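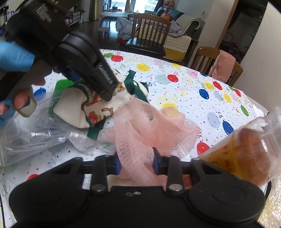
Meriem Abdelaziz argues that a gripper should be judged by what it does to a bag, and that a rigid block tells the tester very little. Many laboratories have moved toward her view, and this chapter follows it. Soft goods fold, slip and catch on one another, and two grippers that score alike on blocks may score very differently on cloth.

## Chapter 6. Comparing Two-Finger Grippers on Soft Goods

Chapters 4 and 5 dealt with grip force and finger travel as properties of the tool alone. We now turn to the tool in use. The trials discussed here were carried out with hand-held grippers, worked by a person at a household table. A hand-held tool removes the arm and its controller from the comparison, so that differences in the results can be traced to the fingers, the pads and the operator.

Three materials receive particular attention:

- **Open mesh.** Netted fabric gathers into folds when pinched. Pads must hold several thin layers at once.
- **Woven cloth.** A cloth bag offers more to grip, but ribbon and other trim may pull in a direction the operator did not intend.
- **Clear plastic film.** Film is difficult for the fingers and also for the camera, as its edges are often lost against whatever lies beneath it.

A patterned table covering is a useful addition to such trials. Software that finds an object easily on a plain surface may fail when the background is printed in many colors.

The main data set is the Purkano series, which contains 619 recorded grasps. Each grasp was graded by Carmela Carretero and Gonzalo Bermúdez working separately, and disagreements were settled by a second viewing. Section 6.2 presents the grading scale. Section 6.3 compares pad materials, and Section 6.4 considers tasks that require two grippers at once, one to steady an item and one to lift.

Readers should be familiar with the friction model given in Chapter 4. Those without access to a gripper may complete the exercises using the tables in Appendix C.

### 6.1 What Counts as a Grasp

A grasp begins when both pads touch the material and ends when either pad loses contact.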